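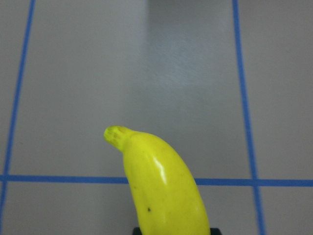 Virnidden Pick and Place, data card

Maintained by Daryna Palamarchuk and Yaroslav Stelmakh
Released Jan 1, 2021

Summary

Virnidden is a set of teleoperated demonstrations for training pick and place policies. An operator drives the arm, picks up one toy item from a taped table and sets it down in another cell of the grid. The release holds 2000 episodes. Half of them, 1000, have been checked by a second person.

What is in an episode

Wrist camera video
Joint positions and gripper opening, on the same clock as the video
A short instruction in plain English, such as "move the banana one cell to the left"
Start cell and goal cell
Operator code

Episodes vary in length. Cut off the idle frames at the start if your model is sensitive to them -- the loader has a trim option, off by default.

Collection

Four operators took turns. Cells were drawn at random before each episode, and the operator read the instruction aloud before moving. The blue tape marks the cells and also gives the wrist view something to line up with. Failed grasps were kept and carry the label "miss". Drops after a good grasp are labeled "drop". Please don't merge the two.

Splits

Train, validation and test are split by operator and session, so neighboring episodes never land in different splits.

Known problems

Overhead lights leave glare on the table in many wrist views. Color thresholds tuned on one session may fail on the next.
When an item is held close, the fingers can be almost out of view. Use the gripper signal to decide whether it is closed.
Gripper readings lag the video by up to 6 frames in the September sessions. A corrected file is in the fixes folder.
Toy fruit only. We have not tested transfer to real produce.

Contact

Labels and fixes: Ustyna Kravchuk
Loader code: Filipa Caldeira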